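1/7/06 -- prep bench, cucumber and board notes

Tsz-kin wants this written up before he orders anything else, so I'm writing it up. I remain unconvinced by most of it.

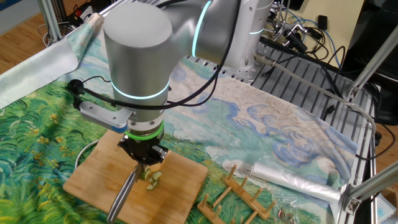
What we were supposed to be finding out

Whether the bamboo board is any better than the old plastic one for thin slicing, and whether the Drakton sharpening service did anything for the kitchen knife worth paying for twice. Those are two questions and we ran them together, which I objected to at the time. If the slices come out better I can't say whether to thank the board or the edge. Tsz-kin says it will be obvious. I have heard that before, about the Nukudon peeler.

Cucumber

Used the pale thin-skinned kind from the corner store. They were out of the darker ones. Each cucumber about a hand and a half long, ends off, not peeled. Slices judged by eye and then by folding one in half: if it bends without cracking it's thin enough for the pickle, if it snaps it goes in the lunch bowl.

I measured only the first batch on the scale. 309 grams whole, 7 grams of ends. Didn't bother after that, the scale drifts when the fridge kicks in and I don't trust the last digit anyway.

Slices clump. They slide under the blade or end up just to the side of it, and then you cut through the old ones along with the new ones and get half moons and odd bits you didn't ask for. Same thing happened on plastic. I don't see how a board is meant to fix that. Clearing the pile more often would fix it, for free.

Knife

Cuts well. It also cut well before it went out, in my opinion, but I have no slices saved from November to prove it and neither does anybody else. Tsz-kin's test is a sheet of newspaper. My test is tomato skin and we had no tomatoes.

The long handle is nice for reach but it sticks out over the edge of the board when you put the knife down, and then a sleeve catches it. Put it down with the blade away from you and the handle well in. I have said this out loud enough times that I'm putting it in writing.

Board

Bamboo, light colored. Ferraro's leaflet says it is "kind to edges," and gives no number or comparison of any sort. Bamboo is fairly hard stuff as far as I know, so I'd like to see where they get that from. Points in its favor so far: it's light, and cucumber juice doesn't pool on it the way it does on the plastic one with the groove. Points against: needs oiling, can't soak it, and I give it until winter before someone leaves it in the sink overnight.

It also shifts a little. I blame the mat.

The mat

The printed cloth with the wheat field and the swirly clouds. Everyone likes it, fine, I like it too, it's a good painting. As a work surface I have doubts. Fabric under a cutting board means the board can creep, and green slices that land on the green part of the field are easy to miss until you lean on one. A damp dishcloth between board and mat might settle the creeping. Try that next time before anybody buys the Tasenent rubber feet.

Dish rack

Wooden one, two rails with pegs. It lives at the corner of the mat for now because there's no agreed place for it. Tsz-kin's idea is that the board stands in it to dry, on edge, between the pegs. Makes sense on paper. Whether the gap between pegs suits a board this thick I haven't checked, and I'd want to see it stand up by itself for a full night before calling it solved. Plates, sure. Boards, we'll see.

Also there's always stuff next to the rack -- plastic bag with the white roll in it, the little clear packet with the brown things, a small white box. None of that belongs with the food. I'm not throwing anything out without asking, but it should go in the drawer before the next session.

Times

One cucumber by hand, me, no hurry: 58 seconds from first slice to last. That's one try. Tsz-kin claims he's faster and he may be, but his are thicker, so I'm not putting his time next to mine as if they were the same job.

Where this leaves us

Nothing here tells me to buy a second bamboo board. If we want a real answer, same knife on both boards, 2 cucumbers each, slices sorted by the fold test by a person who didn't do the cutting. Then the knife question separately, with a dull one for comparison.

To do
- dishcloth under board
- clear the plastic bits off the mat
- oil (which kind? leaflet just says "food safe")
- tomatoes
- ask Tsz-kin what the Drakton service charged, he keeps changing the subject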